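Nudusham Support Portal
Ticket 3759
Category: Chore automation / Cable handling
Site: Trunstead
Priority: 2
Status: Open - pending customer trial

Summary
Customer asks whether the Fistside arm can take over cable tidying and end preparation at the Trunstead repair counter, and reports that the insertion step does not complete.

Reported behavior
The customer runs two chores on the unit. Sorting empty bins onto a shelf completes without help. Feeding a cut cable into a terminal block does not. The arm picks up the cable and carries it to the block, then stops with the message "target not aligned." Staff finish the step by hand. The customer wishes to know if this is a fault or a limit of the product.

Checks performed
Power cycle: no change.
Finger pads inspected by site staff: no wear reported.
Grip force lowered by 2 steps: cable slipped during transport. Setting restored.
Block moved closer to the base: no change.
Insertion routine repeated 10 times with the original settings: all attempts stopped at alignment.

Support reviewed the grasp position next. 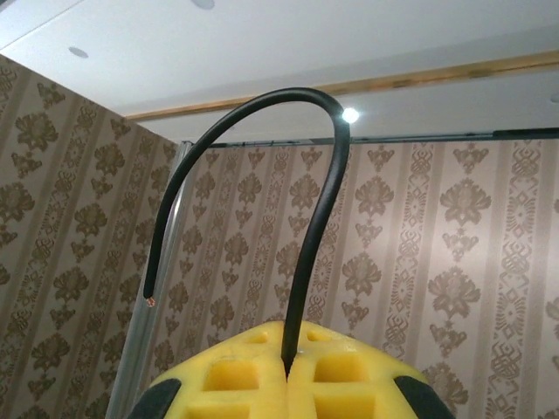

The insertion routine was written for short, stiff parts and assumes that the tip lies on a straight line from the fingers. It takes no account of bending. With the yellow fingers pinching the black cable near its base, the length above them rises, arches over and comes down on the left, so the end with the exposed copper strands is nowhere near the line the routine calculates. The software then looks for the tip above the grip and does not find it. A firmer grip will not correct this.

Assessment
No hardware fault has been identified. The unit is operating within its stated limits. Flexible items such as cords, hoses and straps may be picked up and moved to an open bin, but placing a free end into a small opening is not a supported chore in the current release. The same limit applies to the household package, where customers have asked about plugging in lamps and threading drawstrings.

Recommended action
1. Change the grasp point so that only a short length extends past the fingers. The Fitzsimmons guide block may be used to hold the remainder.
2. Disable automatic retry on the insertion step.
3. Keep a staff member assigned to final insertion. Terminals must be de-energized before any trial - this applies to manual work as well.

Customer reply
Guide block has been ordered. The counter will continue to use the arm for bins and will hand-feed all cables for now. Please advise whether flexible parts are planned for the next release.

Support response
A request for tip tracking on flexible parts has been entered with the product group. No release date can be given. Ticket will remain open until the customer reports on the short-grasp trial. Please attach the run log from Sunday and note the length of cable left past the fingers for each attempt.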